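4.3 Before first use

The quick-start card says the Plenia is ready to go out of the box. We would not take that at face value. Set aside an afternoon and work through the steps below.

1. Remove all packing, including the card disc under the inner pan.

2. Wash the pan and paddle in warm soapy water. Ignore the "dishwasher safe" sticker; the coating on our older pans went grey.

3. Run the machine empty on Bake for 34 minutes with a window open.

4. Check the pan is locked. The click is not proof, so give the handle a firm tug.

Note: The card's "up to 44 programs" counts each crust colour as its own program.
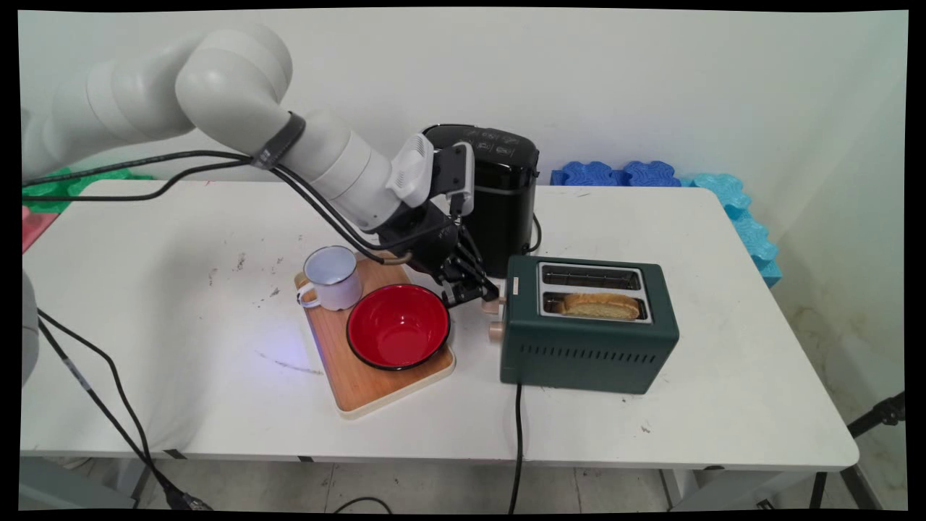 Fig. 7. Black countertop appliance with its cord on the table, red bowl nearby.

5. Weigh your flour. The cup supplied holds whatever you manage to pack into it. For a first loaf, use 426 g of plain white bread flour.

6. Skip the delay timer until you have made a few loaves you like. It is supposed to suit any recipe, but we have our doubts about milk left out overnight.

CAUTION: Do not use an extension cord, whatever its label claims. Keep the lid clear of overhead cupboards while baking.

If the display shows E2, let the machine cool with the lid open. Resetting it straight away only clears the message.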